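Trimadis Garment Handling Method: A Skeptical Review
Print this page
E-mail this article

Trimadis wants us to believe that the laundry problem is close to solved. The new paper from its home robotics group describes a way of teaching a humanoid to pick up clothes, hang them and put them away, and the headline figure is 1,175 demonstrations collected in a furnished bedroom. I have read it twice and I still have doubts.

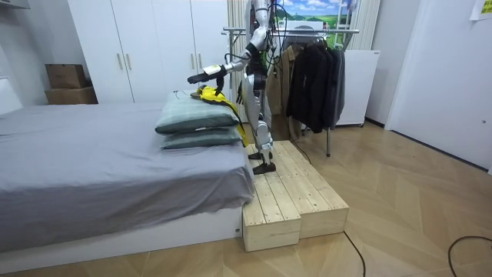
NISTCOMBE, February

The idea is simple enough. The model first guesses which part of a crumpled garment is a shoulder or a collar, then plans a grasp from that guess. Older methods tried to flatten the cloth before doing anything else, and they wasted a lot of time on it. Skipping that step is a good call, and the section on it is the best writing in the paper.

My trouble starts with the room. The robot works from a raised wooden platform set up next to the bed, so its reach and height have been worked out for it ahead of time. The authors give this one sentence. If your method needs a step built to suit the furniture, I want to see what it does from the floor.

Then there is the choice of clothing. A bright yellow garment with black trim on a plain gray sheet is about as easy to pick out as cloth gets. Lead author Helmi Ikonen told me the strong color "helps us debug." Fine, but black on black is what most closets look like, and there are dark clothes on the rack in this very bedroom. The results table has no row for them. 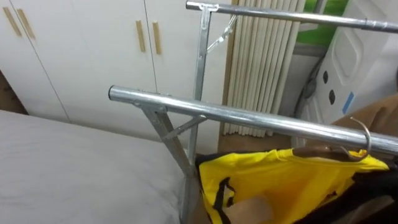 Hanging is scored as a success if the garment stays on the bar for 3 seconds. That is a generous rule. A shirt hooked by one shoulder would pass, and so would one that slides off while you are walking out of the room. Orvokki Lehtinen at Arkovley, whose lab works on cloth folding, uses a stricter test that also checks whether both shoulders are seated on the hanger. She has asked Trimadis to rescore its trials that way. So far they haven't.

The comparison with other methods is thin, too. There are 4 baselines, and two of them were trained on only 1,000 of the demonstrations. The paper blames file format problems. I'd have held the paper until that was fixed.
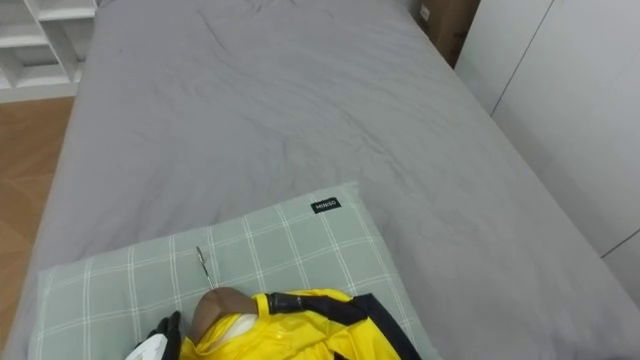 I do like the failure section. It sorts the misses by cause, and the biggest group is the fingers closing on bedding along with the cloth. A lab that prints that is at least looking at its own footage. I only wish the same care had gone into the success numbers.

Worth reading if you work on cloth. I wouldn't build on it until the code is out and somebody has run it in a different bedroom.

Print this page
E-mail this article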